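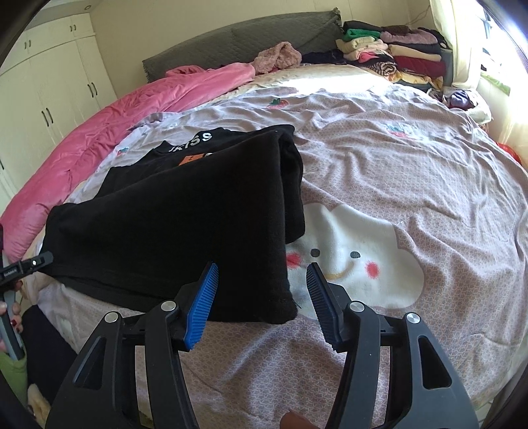
Filip
Owner and head of the mending table, Korden

Hello, and thanks for dropping by! I'm Filip and I run Korden, a small shop that washes, mends and alters clothes for people who'd like to keep wearing them a bit longer. I started out doing zips for neighbours in the evenings, on my gran's old machine (it still works, though it grumbles at denim), and it sort of grew from there.

We moved into our place on Granari Street one February, in the rain, with 2 sewing machines and a kettle. The floor is 576 square feet, and most of that is shelves of thread. I did try sorting the thread by colour once. It lasted until Friday.

Last year we mended 668 things — mostly trousers, then coats, then a surprising number of school blazers. I love a blazer. I'm less fond of wetsuits, but do ask, we've managed a few. Cuffs and elbows are the jobs I'd do all day if you let me, and I'll happily talk you into a bright patch if you're wavering!
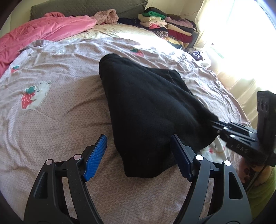

Black fabric, loosely folded on a patterned sheet.

People often ask about Nomov. That's our Saturday class, where you bring something with a hole in it and go home having fixed it yourself. We've had about 500 people through so far, and plenty of them had never threaded a needle. We do darning, buttons and simple hems, and there's cake if I've remembered to bake. Bring your own scissors if you're fussy about scissors — I am, so I won't judge.

Prices are on the board by the door, and I'll always tell you if a job will cost more than the thing is worth to you. Small repairs are usually ready within the week. If I'm at the back with the machine running, just shout.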